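Ximena Espinoza
Teaching the arm, month one. A short thread about what I learned from driving a robot by hand.

1/ My task for September is simple to say: the banana goes in the basket. I drive the arm from the next desk with a small copy of it, the leader arm, and the computer saves all my movements.
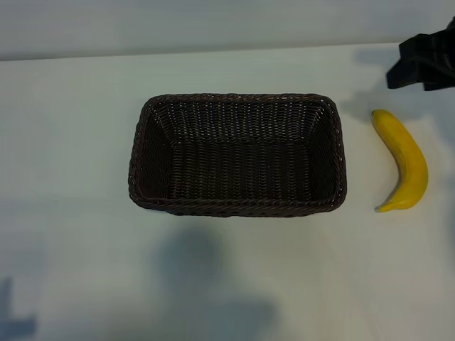

2/ We have 284 good demonstrations now. Our plan says 2,000. In the first week I believed I would finish early, and I was very wrong about this.

3/ The hard part is my own hand. When I am tired, I stop for a moment before closing the fingers, and the model learns this stop too. The first policy we trained waited above the fruit like it was thinking about its life.

4/ So I made a rule: 14 demonstrations, then a break with the leader arm switched off. My friends at Zamudio do longer sessions, but they are two people and they change places.

5/ Please move the object between the demonstrations! I was lazy in the beginning and put the banana always at the same angle. The policy became excellent for that angle and almost useless for the others. I had to throw away 3 sessions.

6/ Somebody asked if I look at the table or at the screen. I look at the screen only. If I look at the table, I use information which the robot does not have, and later it cannot repeat what I did.

7/ About bad attempts: if I drop the fruit and pick it up again in a clean way, I keep the recording, with a label. If I hit the rim of the basket and push it across the table, I delete it. Casholm keeps everything and sorts later. I don't have the patience for that.

8/ The software is Dendavell with small changes from me. The delay between my hand and the arm is still too big for fast movements, so I drive slowly. If you solved this with a similar setup, please write to me.

9/ Next month I try the same task with the basket on the other side. I will post the success rate, also if it is ugly.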